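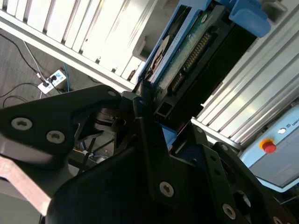 3.2 Gripper set-up and upkeep

The Leltier cell handles hard disk drives held in light blue caddies. Its gripper closes on the lower end of the drive, and the black finger plates are held with countersunk hex-socket screws (Figure 3). We set the closing force by hand at the start of each campaign, using a dummy drive in place of a live one.

Finger alignment drifted during the June runs at Nendside. The cause was a screw backing out of the left plate - the linkage itself showed no wear. Screws are now checked every 225 cycles and refitted with medium-strength threadlocker. A full check takes 10 minutes and is done with the arm parked and the emergency stop pressed.

After any screw is replaced, the wrist camera offset is measured again over 16 grasps. An offset greater than 2 mm means the plates are removed, cleaned and realigned before the cell goes back into service.

Figure 3. Gripper closed on a drive in its caddy, wrist camera view.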